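3.2 Construction des pinces et usure des garnitures

Les pinces ont été montées dans l'atelier partagé Tronside, sur des établis ordinaires et avec l'outillage commun. Gianni Bortolotti a dessiné les doigts, Cremilda Paiva et Valdir Queiroz ont assuré le montage et les essais. Chaque doigt est un bloc rectangulaire percé de deux trous sur sa face supérieure, relié à la base par une courte tige. La base reçoit une bague de couleur laiton dans sa partie haute. Nous avons gardé cette géométrie pour toute la campagne, y compris après la révision de la carte de commande, afin que les relevés restent comparables d'une série à l'autre.

La face de contact porte une garniture rapportée, vert foncé comme le doigt. Une première version, collée bord à bord, se soulevait dans les angles. La version suivante enveloppe l'avant du bloc. Elle tient mieux, mais un pli en diagonale subsiste à la pose et les bords s'effilochent à l'usage (figure 4).

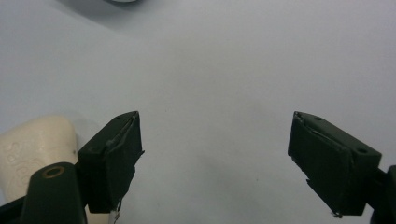
Figure 4. Doigts ouverts au-dessus du plateau. Garnitures enveloppantes, bords effilochés et pli diagonal.

Nous n'avons pas remplacé les garnitures au premier signe de décollement. Le critère retenu était la perte de prise : six échecs dans une même série entraînaient le changement des deux faces, jamais d'une seule, faute de quoi l'effort se répartissait mal et l'objet pivotait. La campagne compte 1722 saisies, réparties en 23 séries, et 202 d'entre elles ont été écartées à la relecture pour des raisons de synchronisation étrangères à la mécanique.

Les saisies à deux mains se font sur une table à plateau bleu clair bordé de bois, placée entre deux rails en profilé d'aluminium. L'opérateur tient une pince dans chaque main et les câbles repartent l'un en boucle sous la main gauche, l'autre sur le dos de la main droite et le long du poignet. Edivaldo Paiva avait proposé de les faire passer par le haut ; l'essai a duré une matinée, la boucle de câble venait toucher la platine supérieure à chaque rotation du poignet, et nous sommes revenus au premier montage.
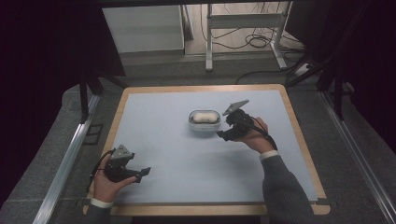
Les objets de petite taille posés dans un récipient ont demandé le plus de reprises. Quand le récipient est léger, il glisse dès qu'une mâchoire en touche le bord, et l'opérateur doit le bloquer avec l'autre pince avant de descendre. La consigne a été ajoutée au protocole après la sixième série. Les séries antérieures n'ont pas été refaites, mais elles sont traitées à part dans la section 4.

L'examen des doigts se fait pince ouverte, devant une surface claire et unie, sous l'éclairage habituel de l'atelier. Les rayures de la face avant n'ont pas d'effet mesurable sur la prise. Le soulèvement du bord supérieur, lui, précède presque toujours la perte de prise et nous le notons désormais à chaque contrôle.

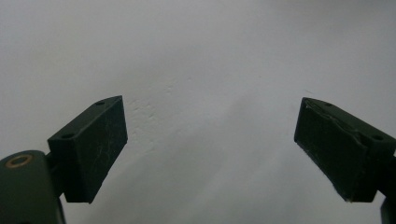 Figure 5. Doigts écartés devant un mur blanc. Rayures fines sur la face gauche, bord supérieur soulevé à droite.

Giang Hồ a repris les notes de contrôle pour établir l'échelle d'usure de l'annexe B. Les niveaux y sont attribués doigt par doigt.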